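Glued maple board for a play table, will the seams open up?

Sorka
4 comments | 123 shares

Hi all, I've picked up a maple board made of planks glued side by side and I want it as a flat top for my kid's coloured blocks (the little shapes, cylinders and so on). It'll just sit on a pegboard table in the spare room. Do I need to oil it? And will the seams split once the heater goes on? I'd like it sorted before winter!

Tranden
1,544 helpful votes

Oh, maple's lovely for this, you'll be fine! I've had mine for ages and the seams are still tight. I sanded it lightly, wiped the dust off with a damp cloth, let it dry overnight and gave it two thin coats of food-safe mineral oil (both sides, or it can cup on you).

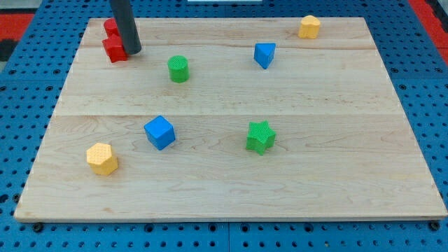
I also ran a bit of fine paper over the front edge so little wrists don't catch on it. Knots and pinkish streaks are only the colour of the wood, so don't try to sand those out like I did the first time, you'll be there all arvo. Keep it a good metre from the heater and redo the oil when it starts looking grey and thirsty. I do mine in October, more or less.

Verbruggen

just varnish it mate

Orum

Wouldn't varnish without checking it's rated for toys first. Otherwise what Tranden said. Mine got almost no oil and did open a hair at one end, but glue and a clamp fixed it.

Share | 4 comments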